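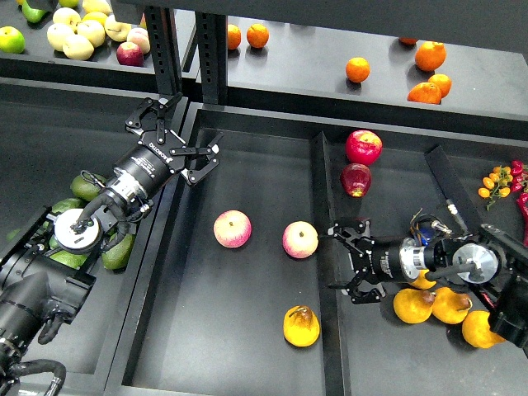
Norkby、2021年6月15日(火)

図1 仕切りのある暗灰色の棚と果物

3. 売場の会話における「青い」と「緑」

3.1 問題の所在

前節では、果物の色を表す語について、辞書の記述と教科書の記述を比べた。本節では、その記述が実際の売場の会話にどの程度当てはまるかを検討する。とくに「青い」という語を中心に取り上げる。周知のように、日本語の「青い」は、空や海の色を指すほかに、未熟な果物の状態を指すことができる。「このりんごはまだ青い」と言うとき、話し手は色を述べているのか、熟し方を述べているのか、文だけからは決められない場合がある。

筆者がこの問題に関心を持ったのは、日本語を学び始めたころの誤解による。筆者の母語である中国語でも「青」は古くから広い範囲の色を指すので、筆者は「青りんご」という語を抵抗なく覚えた。しかし、「青いりんご」と「青りんご」の違いは、長い間わからなかった。前者は未熟なりんごと解釈されやすく、後者は熟しても果皮が緑色の品種を指す。一つの「い」があるかないかによって、褒め言葉にも苦情にもなる。学習者にとって、この違いは小さくない。

共同研究者の Domínguez は、スペイン語の「verde」にも色と未熟の二つの用法があることを指摘した。ただし、スペイン語では動詞の選び方によって二つの用法がかなり区別される。日本語では同じ形容詞述語文の中に二つの用法があるので、聞き手は別の手がかりを使わなければならない。その手がかりが何であるかを明らかにすることが、本節の目的である。

3.2 資料

資料は、Norkby に住む日本語話者の買い物の会話である。録音は八月に、Skerkora 青果店と Pitus 食品店の店頭で行った。協力者は86人で、全員が日本語を日常的に使用している。このうちの多くは日本語の母語話者であるが、長く日本語で生活している非母語話者も含まれる。協力者には「果物を買うときの会話を調べる」とだけ説明し、色の語に注目していることは録音の後に伝えた。

文字化した会話から、果物の外見に言及した発話を1000例取り出し、これを分析の対象とした。果物の名前だけを述べた発話、値段だけを述べた発話は除いた。また、店員が決まった文句として繰り返す呼びかけも除いた。呼びかけの中の「真っ赤な」は、目の前の果物の色と必ずしも対応しないと考えられるからである。

分類は筆者と Domínguez の2人が別々に行い、判断が一致しない例は、録音を聞き直して話し合った。使用した分類は、色のみ、熟度のみ、色と熟度の両方、品種名、味の予測、傷みの指摘、用途、好み、その他の9項目である。このうち「色と熟度の両方」は、初めの計画にはなかった。分類の作業を始めてから、どちらか一方に決めることが不自然な例が多いことに気づき、新しく加えたものである。

3.3 対象物の並び方と語の選択

色彩語の選択は、対象物だけによって決まるのではなく、隣に何が置かれているかにも影響を受ける。図1のように果物が仕切りのある棚に分けて置かれる場合、話し手は仕切りを手がかりにして「こっちの」「隣の」と言うことができ、色の語は必要でなくなることがある。一方、一つの棚に色の異なるりんごが近く集まっていれば、位置だけでは指示が難しい。図2では、緑色のりんご、薄い黄色のりんご、桃色がかったりんご、濃い赤のりんごが一つの棚の上にある。このような配置では、「赤いの」と言えば相手は濃い赤の方を選ぶと予想されるが、桃色がかったものを含めて「赤い」と呼ぶ話し手もいるかもしれない。

資料の会話にも、この予想に関係する例があった。次の例(4)は、夫婦と考えられる二人の客の会話である。

(4)A:赤いの、二つ取って。
 B:これ?
 A:じゃなくて、もっと赤い方。それはピンクでしょう。

A の一回目の「赤いの」は、B にとって十分に限定的ではなかった。A は言い直すときに「もっと赤い方」という比較の形を使い、さらに、B が選んだものに「ピンク」という別の名前を与えた。注意したいのは、A が初めから「ピンク」という区別を持っていたかどうかはわからないことである。B の誤りを直すために、その場で区別が細かくなったと考えることもできる。

黄色の範囲については、さらに揺れが大きい。薄い黄色の果皮を持つりんごは、「黄色い」「白っぽい」「青い」のいずれでも呼ばれた。同じ話し手が、短い会話の中で二つの呼び方を使うこともあった。例(5)の話し手は、初めに「黄色いりんご」と言い、味の話に移ってから「まだちょっと青いかな」と言っている。

(5)C:黄色いりんごって、酸っぱい?
 D:いや、甘いですよ。香りもいいし。
 C:でも、これ、まだちょっと青いかな。

この「青い」を色の語と見ると、前の「黄色い」と矛盾する。熟度の語と見れば矛盾はない。副詞「まだ」も、この解釈を支持する。
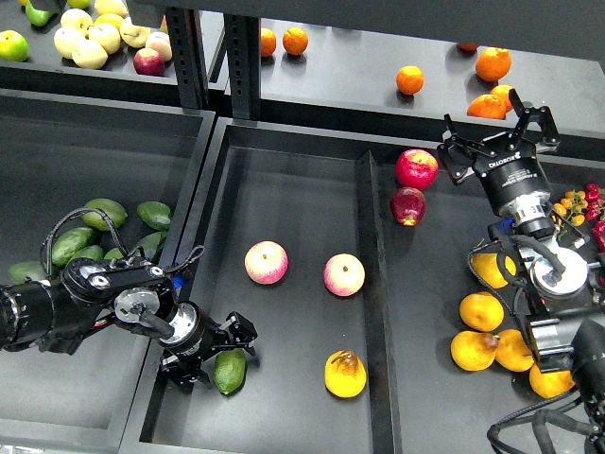

「まだ」が熟度の解釈を導くことは、直感的には当然のように思われる。しかし、「まだ」がない例でも、熟度の解釈が選ばれることは珍しくなかった。そこで、次に文末の形に注目する。「青いね」「青いな」のように、話し手の評価を示す助詞が付く場合、聞き手は「明日なら食べられる」「置いておけばいい」など、時間に関する返答をすることが多かった。これに対して、「青いのをください」「青い方」のように名詞の代わりの「の」や「方」に続く場合は、聞き手は単に緑色の果物を手に取った。つまり、述語の位置にあるか、名詞を限定する位置にあるかが、一つの手がかりになっている。

ただし、例外もある。例(6)では、名詞を限定する位置の「青い」が、明らかに熟度を表している。

(6)E:青いのは避けてくださいね、今日使うから。

ここでは「今日使うから」という理由が後に続くので、聞き手は「青いの」を未熟なものと理解できる。しかし、この理由は文の最後に現れる。聞き手が「避けて」の段階ですでに正しく理解していたのか、「今日」を聞いてから理解し直したのかは、録音だけからは判断できない。視線や手の動きの記録があれば、もう少し詳しく述べることができるであろう。

3.4 果物の種類による違い

オレンジについては、「青い」の使用に別の傾向が見られた。りんごには熟しても緑色の品種があるので、「青い」は色の語としても使われる。一方、オレンジやみかんに「青い」と言う場合は、ほとんどすべて熟度の意味であった。ある協力者は、録音後の聞き取りの中で、「みかんが青いというのは、早いということです」と説明した。ここの「早い」は、季節が早いという意味であると思われる。

また、オレンジの色そのものを「オレンジ色」と述べる発話は非常に少なかった。果物の名前がすでに色の情報を含んでいるためであろう。色が話題になるのは、「色が濃い」「色が薄い」のように程度を述べる場合が中心である。同じことはレモンにも見られ、「黄色いレモン」という表現は、緑のレモンが近くに置かれているときに限って現れた。

この結果は、Ho 地区で行った予備調査の結果とは一部異なる。予備調査では、バナナについても「青い」が熟度の意味で多く使われたが、今回の資料では、バナナには「かたい」「若い」が好まれた。予備調査の協力者には年齢の高い人が多かったので、世代の差である可能性がある。しかし、店の違いによる可能性も否定できない。Skerkora 青果店では、店員が「若い」という語をよく使い、客がそれを繰り返す例が観察された。客の語の選択が店員の影響を受けているとすれば、個人の語彙の調査としては慎重に扱う必要がある。

3.5 非母語話者の使用

最後に、非母語話者の協力者の発話について簡単に述べる。非母語話者は、色を述べるときには「緑」または「緑色の」を選ぶ傾向が強く、熟度を述べるときには「まだ早い」「食べられない」など、色の語を使わない表現を選ぶ傾向があった。つまり、「青い」を避けることによって、誤解も避けていると言える。教科書の多くが「青い」を英語の「blue」に対応する語として最初に導入することを考えれば、この回避は自然な結果である。

しかし、回避ができるのは話すときだけである。聞くときには、相手が使う「青い」を理解しなければならない。例(7)の客は非母語話者で、店員の「青いですよ」を品種の説明と受け取った。

(7)店員:そちら、青いですよ。
 客:はい、青いりんご、好きです。
 店員:あ、いえ、ちょっと早いかなと思って。

店員は「早い」に言い換えることで問題を解決している。この言い換えは、母語話者どうしの会話では見られなかった。店員が相手の理解に合わせて語を選び直した例として、次節の言い換えの分析でもう一度取り上げる。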